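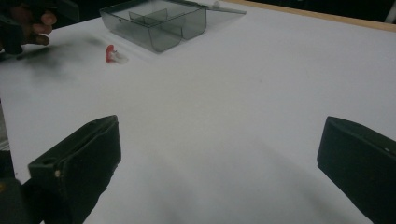 Questions fréquentes – Achat et budget

Combien coûte un poste de préhension ?
La pince manuelle Feller est vendue 1139 € HT. Le jeu de doigts de rechange coûte 155 € HT.

Faut-il prévoir une table spéciale ?
Non. Un plateau blanc et mat convient. Comptez 461 € HT pour la table Joso, livraison comprise.

Quels objets acheter pour les essais ?
De petits contenants du commerce suffisent, par exemple une boîte en plastique transparent fumé, à couvercle rabattable et à séparation intérieure. Prévoyez-en deux par poste.

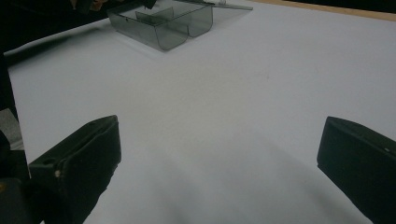
Peut-on louer avant d'acheter ?
Oui, auprès de Bundar, pour deux mois minimum. Les loyers versés sont déduits du prix d'achat.

Quand passer commande ?
Avant fin mars pour une livraison au trimestre suivant. Les devis sont établis par Magbanua.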